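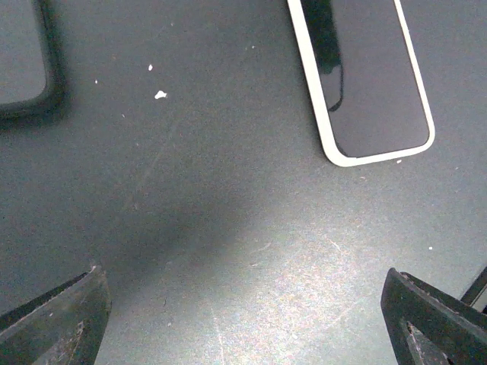

Chapter 6. Picking Up Flat Things

A phone is one of the harder objects you can give a two-finger gripper. It is thin, smooth and heavier than it looks, and it lies flat, so the fingers have no sides to speak of to close on. Most people who build an arm at home start with foam blocks or wooden cubes, and the arm does well with those. Then they put a phone on the table and the trouble starts. The wrist camera adds problems of its own. A phone with a white rim stands out well against a dark gray tabletop, and the rim gives the software a clean line to follow. A black-framed phone with a gray screen close to the color of the table is another matter, and a simple program may find only part of it or miss it. Crumbs and flecks on the table can be picked up as small objects too. In this chapter you will set up the work surface, adjust the fingers and make a first slow grasp.

The arm is the one you put together in Chapters 3 and 4. If you skipped those chapters and bought a finished arm, the steps are the same, but check your manual for the way it names its joints. The examples were worked out in the shared workshop at Emside, where Nouhaila Kettani and Gillespie MacRitchie built two arms side by side on a Kerkham bench. Kettani used the Juken wrist kit. MacRitchie made his own bracket from scrap aluminum and had to remake it once when the camera sat too far forward to see the fingertips.

What you need

The arm, with wrist camera fitted and tested
Two old phones, switched off, at least one of them in a light-colored case or frame
A matte board or tabletop
A desk lamp you can move
A soft brush
400 grit sandpaper
A steel ruler

Use phones you do not mind scratching. A cracked screen is fine for practice as long as the glass is taped over.

6.1 The work surface

Brush the surface before every session. A speck that looks like nothing to you can be several pixels wide at close range, and the blob finder from Chapter 5 will report it. You can also tell the program to ignore anything smaller than a set area. Start with 50 pixels and raise the number if you still get false finds. Do both. The brush costs you a few seconds, and the area limit catches what the brush leaves behind.

Next, look at the light. A matte surface still throws back some glare when a lamp is above it, and the arm casts a shadow that moves as the arm moves. Put the lamp low and to one side, then run the camera view while you move the arm by hand through its full reach. Watch where the bright patch goes. If it crosses the phone, move the lamp.
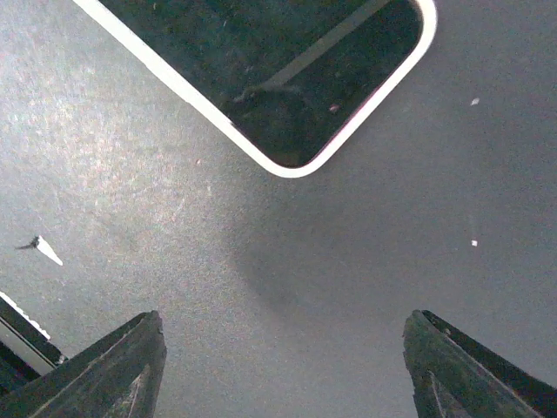

A dark screen works like a mirror. When the arm comes down over it, the camera can pick up a reflection of the gripper or the lamp, and that reflection slides across the glass as the wrist turns. Edge finding should therefore be done on the outline of the phone and never on what is inside it. In the program, fill the outline as soon as you have it and throw the inside away. MacRitchie left this step out at first and spent most of an evening chasing an edge that was only his own bracket.

6.2 The fingers

Look at the tips of both fingers. They should be square at the end and should meet evenly when closed. Printed fingers wear with use, and a rounded tip will ride up over the edge of a phone. Dress them lightly with the sandpaper and check them against the ruler.

Set the closing force to 900 on the controller scale used in Chapter 4. This is lower than the setting for the wooden cubes. If you have the Willems controller, its scale runs the other way, so read the table in Appendix B first.

6.3 First approach

Open the fingers fully and bring the arm down until the tips are 2 mm above the table. Stop there and check the gap on both sides with the ruler. If one tip is lower than the other, go back to the wrist alignment in Section 4.5 before you go on.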